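Home & Tenancy > Guides > Furniture and Furnishings

How to Remove Water Rings and Light Scratches from a Wooden Coffee Table

Last updated: October

This guide is issued by the Harnon Housing Office for residents of furnished apartments. It covers white rings, dull patches and shallow scratches on finished wooden tables. It does not cover burns, deep gouges or lifting veneer, which should be reported to the Furnishings Desk before any work is attempted.

Before you begin

Check the inventory sheet supplied with your apartment. Tables marked "oiled" or "waxed" may be treated as described in this guide. Tables marked "lacquered" may be treated for rings only. If the sheet has been mislaid, a copy may be requested from the Furnishings Desk.

You will need the following items:

- two clean cotton cloths, free of buttons and seams
- mild dish soap and lukewarm water
- a clothes iron with the steam function switched off
- 0000-grade steel wool
- clear or matching paste wax
- an old sheet to protect the floor

Remove all items from the table and wipe it with a cloth dampened in soapy water. Wring the cloth well. Dry the surface at once with the second cloth and leave it for one hour before going further.

Identifying the mark

A white or cloudy ring means that moisture has been trapped in the finish. It can normally be treated at home. A black or dark gray ring means that water has reached the wood itself, and the finish must be removed to correct it. Residents should not attempt this.

To judge a scratch, draw a fingernail lightly across it. If the nail does not catch, the scratch is in the finish only. If it catches, stop and contact the Furnishings Desk.

It is easier to see the condition of a tabletop in daylight coming from one side. Open the blinds and look along the surface from a low position. Note each mark on paper, as some become difficult to find once the surface has been cleaned.

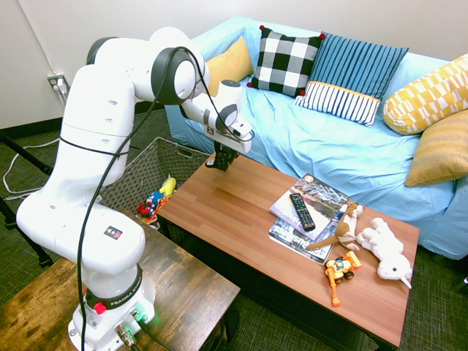 Treating white rings

1. Lay a dry cotton cloth, folded once, over the ring.
2. Set the iron to its lowest heat and confirm that the water tank is empty.
3. Pass the iron over the cloth for five seconds, then lift both and inspect the mark.
4. Repeat until the ring fades, allowing the wood to cool between passes. Do not exceed six passes in one session.

If a faint outline remains, leave the table overnight and repeat the procedure the following day. Residents who prefer not to use heat may rub a small amount of petroleum jelly into the ring, leave it for eight hours and wipe it away. This method is slower and may need to be done twice.

Treating light scratches

Test the steel wool on the underside of the table first. Apply a small amount of paste wax to the pad and rub gently along the grain, never across it. Keep the strokes long and even - short strokes tend to leave a dull spot in the middle of the table. Wipe away the residue every few minutes and check your progress.

Do not use sandpaper of any grade on oiled or waxed tables supplied by this office. Repair invoices show that sanding is the most common cause of charges to residents.

Finishing

Apply a thin coat of wax to the whole top, including areas that were not marked, so that the sheen is even. Allow it to haze for fifteen minutes and buff with a clean cloth. The table should not be used for hot drinks for 24 hours. Upholstery close to the table should be moved back or covered while you work, as wax is difficult to remove from fabric.

Reporting and charges

Damage reported within the tenancy is assessed by Waqas Durrani, Furnishings Supervisor. Minor refinishing is carried out at the Burnow workshop and is charged at 290 per table. Replacement is charged at 700. No charge is made for marks listed on the inventory at move-in.

Questions about this guide may be addressed to Shabnam Shaikh, Resident Services, extension 199.

Tagged: wood care, coffee tables, move-out preparation

We use cookies to remember your preferences. By continuing to use this site you accept our cookie policy.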